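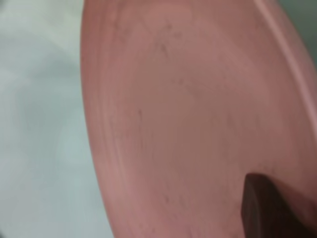
Photo: posted by tollside_kitchen

Pink plates – keep, donate or what?

tollside_kitchen wrote:
We are sorting out the kitchen at the Tollside hall before it gets painted and I've been given the crockery cupboard. The main question is the pink plates. They have a matte finish and a raised rim with a ridge just inside it. We have 32 of them in the dinner size and six of what I think is the same thing in a smaller size, though the small ones are a shade more orange.

They have no maker's name on the back that I can read. They are light and they don't ring when you tap them, so I have been calling them melamine. Mal-soon Ahn, who ran the Thursday lunches before me, always called them the Binoras, but I can't find that name on anything in the cupboard.

Three things I'd like to know:
Are they all right for hot food?
Can the chalky look be brought back to a shine, or is that how they were made?
Would anyone want them if we replaced them?

Posted 2018-04-07

gumleaf58 wrote:
Hot food is fine on melamine as long as it's going from the pot to the plate. What you can't do is put them in the microwave. They get very hot themselves and the food stays cold, and after enough of it they crack. If your lunch crowd reheats leftovers on them that would be my worry, more than the look.

On the shine, I don't think you'll get it back. We had a set in grey and green that went dull over the years in a commercial dishwasher. The surface wears off and that's that.

Norval wrote:
I wouldn't assume it's wear. Plenty of plates are sold with a matte finish now, in that same sort of colour. My sister-in-law bought a set last year and they look chalky straight out of the box. Check the underside. If the underside is as dull as the top then it's probably the finish. If the bottom is glossy and the top isn't, it's wear.

gumleaf58 wrote:
The underside gets washed too, Norval.

Norval wrote:
It gets washed but it doesn't get cut on. Most of the dulling on ours came from knives and scourers. Hold one near a window and tilt it. If you see fine lines all over the middle and hardly any on the rim, that's your answer.

pear_and_pepper wrote:
We use something similar at our preschool. Ours take up tea and tomato stains in the centre, so the middle goes brownish while the rim stays pink. I can see the middle looks darker in your photo but that could just be the light. Is it darker in person?

For stains I do a sink of warm water with bicarb and leave them to soak, then a soft cloth. No bleach and no steel wool. Bleach took the colour off one of ours in a patch the size of a coin and it has looked terrible since.

tollside_kitchen wrote:
Thanks all. I went back and had a proper look this morning.

The underside is dull too, about the same as the top. There are knife marks on most of them, some bad. The middle being darker is partly light and partly stain. A few are worse than others and I'd say tea, because people use them for biscuits and put the wet teabags on the edge.

They do get microwaved. I asked. I have put a sign up but I don't expect much from it.

Jong-dae Choo wrote:
I did the hall kitchen at our church in March, so this is fresh. My advice is to throw out anything with deep knife marks or a chip in the rim and not to donate those. Food gets into the cuts and you can't clean it out. The op shop will only bin them and then they have paid for the tip run instead of you.

The good ones I would keep. They stack well, they don't weigh much, and kids can drop them. We went over to china because people said it looked nicer. We bought 58 dinner plates and by the end of the first month we'd broken enough that I stopped replacing them. The older members find a stack of china heavy to lift out of a low cupboard as well.

gumleaf58 wrote:
Disagree about keeping them. If people are going to microwave them regardless of a sign, get something that can be microwaved. Plain white glass or stoneware, bought in open stock so you can top it up. Keep a dozen pink ones for the kids' table and move the rest on.

Jong-dae Choo wrote:
Or move the microwave. Ours is in the back room now with its own shelf of white plates next to it, and hardly anybody carries a plastic plate in there. Cost was nil.

pear_and_pepper wrote:
That's a good idea and I'm stealing it.

On storage – if the stacks are wobbling, don't mix the two sizes. The small ones sit inside the ridge on ours and tip. I also put a sheet of paper towel between every few plates when they go away for the holidays, otherwise they hold damp and smell musty when you open the cupboard.

Norval wrote:
Also dry them on edge in a rack. That raised rim holds water if you leave them flat.

Still not convinced on the maker, by the way. I looked up Binora and all I got was a street in another state. Does Mal-soon remember where they were bought?

tollside_kitchen wrote:
I rang her. She says they came in a carton with Binora written on it in texta and that is all she knows. It could have been the name of whoever gave them. She also said there were 35 to begin with and wanted to know where the others went.

Decision for now: the badly cut ones go in the bin, the rest get the bicarb soak on the weekend, and I'll ask if we can shift the microwave to the bench near the side door. If it can't be shifted I will look at white plates. There is a Flistico catalogue in the office and somebody has already circled things in it.

gumleaf58 wrote:
Fair enough. Check the Flistico ones are the same diameter before you order, or they won't fit your racks.

tollside_kitchen wrote:
Good point. Does anyone know if you measure across the rim or just the flat part?

Norval wrote:
Across the whole thing, outside edge to outside edge.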